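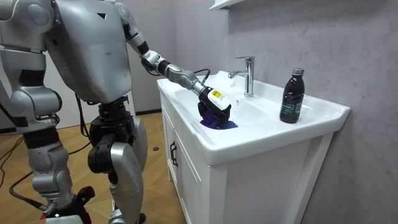
White vanity and basin, bathroom sink type.

6 min read
Search this site Search Clear
Filed under: Grantee Updates, Housing & Water

Leak repair in older rentals, Skumik — progress report to the Graltent Fund, second period

Sorry for the short form on this one. Full tables go out with the November packet, Kyung-hwa is still checking the meter sheets. Numbers below are the ones we're sure of.

Where we are

663 apartments visited since the grant started. That's all of the east side plus the first two blocks along Yeo Street. Still to do: the rest of Yeo, and the four-story buildings behind the bus yard, where we have signed access from one owner and a lot of polite emails from the other.

Visits are running longer than we wrote in the proposal. We planned on half an hour per apartment and it's closer to fifty minutes once you include finding the shutoff. Many of the shutoffs are painted over. Some were boxed in behind kitchen cabinets in a remodel, which means a call to the owner, then a second trip.

What we're finding

Toilets, mostly. Worn flappers and fill valves that never quite close. The dye tablet test works well and tenants like doing it themselves, so we now leave a spare tablet and a card with the office number. Calls from the card have already led us to leaks that weren't there on the first visit.

Bathroom sinks are the second thing. Dripping is the smaller part of it. The bigger part is slow seepage at the supply connections, down in the cabinet, where it soaks the floor panel for years before anybody smells it. We had budgeted for faucet cartridges and not much else under this line. Supply hoses and shutoff valves are eating it. See money, below.
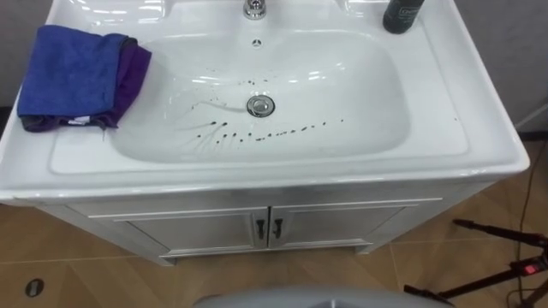

Basin with overflow hole and chrome drain stopper.

Kitchens have been better then expected. Outdoor spigots worse, but those are the owners' responsibility under the agreement and we only write them up.

One thing we did not plan for: water pressure. The buildings at the bottom of the hill get more of it than their fixtures like, and new parts will wear out early if the pressure stays where it is. Ha-rang Son has been talking to the utility about regulators. They're friendly about it. No promise yet on who pays.

Tenants

Access is good where people have heard of us and poor where they haven't. Flyers did very little. A table in the lobby between 5 and 7 in the evening did a lot, and so did asking the first family on each floor to mention us to the next one. We've dropped the flyer reprint and moved that money to evening hours.

Language is still a gap. Two crews can manage in Korean and Spanish, the third can't, and we've been juggling schedules to cover it. It's not a real fix. Would like to talk about this on the next call.

Also, people worry that letting us in will lead to a rent increase or an inspection. We say no, and the agreement with the owners says no, but it's a page and a half of legal wording. Kyung-hwa wrote a four-sentence version. Using that now. Much better.

Training

16 trainees started, in two groups. The first group is done with classroom work and out with crews. The second group began late because the training room lost its heat and we had to wait for the repair, then squeeze into the library's back room for a while. They're catching up. Attendance is good apart from the early morning session, which we're moving to 10.
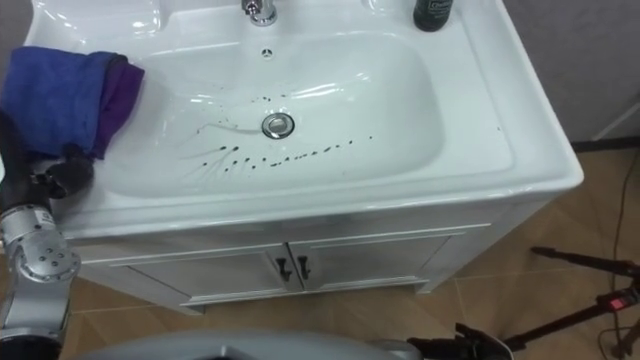
The trainees' own feedback: more time on old galvanized pipe, less time on paperwork. Fair. The paperwork module has been cut to one afternoon and the galvanized day is now two days. Instructors asked for a second set of practice valves too, so that pairs aren't waiting on each other.

Records

Moved everything off the spreadsheets and into Skindard last month. Painful. Apartment numbers with letters in them came through wrong and had to be fixed by hand, and photos from the early visits are not attached to anything at the moment. But crews can close out a visit from the phone now, and the office isn't retyping notes at night. I'd do it again, earlier.

Money

Spending is on plan overall. The lines inside it are not.

— Parts: over by $2920, nearly all supply hoses and shutoff valves.
— Printing: under, for the reason above.
— Travel: under. Crews park once and walk.
— Evening hours: over, small.

We're asking to move the printing and travel balance into parts. No increase in the total. Letter attached, needs your signature on page two if you agree.

Behind schedule

Owner survey. Sent late, 20 replies back so far, too few to say anything with. Will chase by phone.

The before/after meter comparison is also late. The utility changed its billing cycle in the middle of our window and the months don't line up any more. Kyung-hwa thinks she can use daily reads for the buildings that have newer meters, and leave the older ones out. That would give you a smaller set but a cleaner one. Tell us if the fund has a preference, we'd rather know before she does the work.

Next period

Finish Yeo Street. Get an answer on the pressure regulators. Bus yard buildings, one owner at least. Second training group out with crews by the end of it. Re-attach the photos in Skindard, which is boring and has to be done.

Site visit — any morning works for us, afternoons are hard for the crews. Send a couple of options to Ha-rang and he'll set it up with the bulding managers.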